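Ciencia en casa > Limpieza > El recogedor

¿Cómo funciona un recogedor?

Cuando barres el suelo, la escoba solo hace la mitad del trabajo. Junta las migas y el polvo en un montón, pero el montón sigue en el suelo. Para levantarlo hace falta el recogedor.

Un recogedor tiene 2 partes: la pala y el mango. La pala es ancha y casi plana por delante, para que la suciedad suba sin tropezar. Los lados y el fondo son más altos y forman una pared. Así las migas no se escapan cuando lo levantas.

El borde delantero tiene que tocar bien el suelo. Si queda una rendija, el polvo pasa por debajo y deja una raya gris. Eso se arregla fácil – mueve el recogedor un poco hacia atrás y barre otra vez.

Los mangos pueden ser cortos o largos. Con uno corto hay que agacharse. Con uno largo puedes recoger de pie, y la espalda se cansa menos.

¿Y para vaciarlo? Se acerca la pala al cubo, se inclina despacio y la gravedad tira de la suciedad hacia abajo. Si lo haces deprisa, el polvo fino vuela y acaba otra vez en el suelo.

Antes de barrer, recoge los objetos pequeños y guárdalos en una caja. Las baldosas se barren bien porque son lisas, aunque el polvo se mete en las juntas. Las alfombrillas se sacuden fuera. 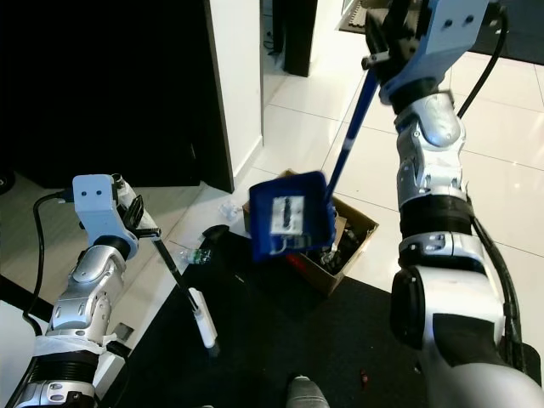
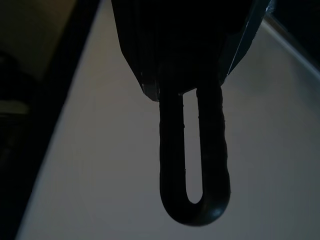
En la primera foto, un recogedor azul de mango largo, inclinado sobre una caja de cartón abierta.

Comentarios

Perrine Delaunay: Lo leímos en clase y luego barrimos el aula. La raya gris salió 4 veces.

Mathis Marty: ¿Por qué el polvo se pega a la pala cuando es de plástico?

Inês Sampaio: Mathis, es por la electricidad estática. Pásale un trapo húmedo.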